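Travesía a las islas de Hellska: balance de la expedición

3 de diciembre de 2020

Concluida la redacción de las notas de viaje, procede dejar constancia en este espacio del recorrido efectuado el pasado abril austral a bordo del Kongkaew, buque de expedición con capacidad para 99 pasajeros que cubre la ruta entre el puerto de Tudine y el archipiélago de Hellska. El presente texto se dirige a los lectores habituales del blog que han solicitado información sobre el itinerario, las condiciones de navegación y los costes.

El embarque se realizó a primera hora de la tarde, previa presentación del certificado médico y del seguro de evacuación. La reserva se había tramitado a través de la agencia Grokgate por un importe de 3975 euros por persona en camarote doble con ojo de buey, pensión completa incluida. No se incluyen en dicha tarifa las bebidas alcohólicas, las propinas ni el alquiler de botas, que debe solicitarse por escrito antes de la salida.

La navegación de ida se prolongó dos días. El primero transcurrió con mar de fondo moderada y permitió asistir a las charlas sobre aves pelágicas. Durante el segundo, el viento roló al oeste y la cubierta exterior permaneció cerrada hasta el anochecer. La cena se sirvió con los manteles humedecidos para evitar el deslizamiento de la vajilla, y buena parte del pasaje optó por no acudir.

Los desembarcos se efectuaron en lanchas neumáticas, por turnos. En la bahía norte se autorizó el ascenso a la antigua estación ballenera y a la loma que la domina. La colonia de pingüinos se encontraba ya muy reducida por lo avanzado de la temporada, circunstancia de la que la agencia había advertido y que no restó interés a la visita. Los elefantes marinos, en cambio, ocupaban casi toda la playa.
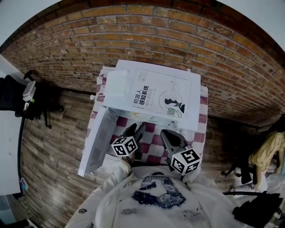 En lo relativo al equipaje, se recomienda limitarlo a una bolsa blanda y una mochila estanca. Los guantes de repuesto resultaron imprescindibles; el trípode no llegó a utilizarse. La conexión a internet a bordo se abona aparte y apenas funcionó al sur del archipiélago.

El regreso a Tudine se completó con una jornada de adelanto por la mejora del tiempo. La noche adicional de hotel corrió por cuenta de los viajeros, conforme a las condiciones del contrato, cuya lectura detenida se aconseja antes de abonar la señal de 1000 euros. La próxima entrada recogerá el trayecto terrestre posterior y los horarios del autobús a la frontera.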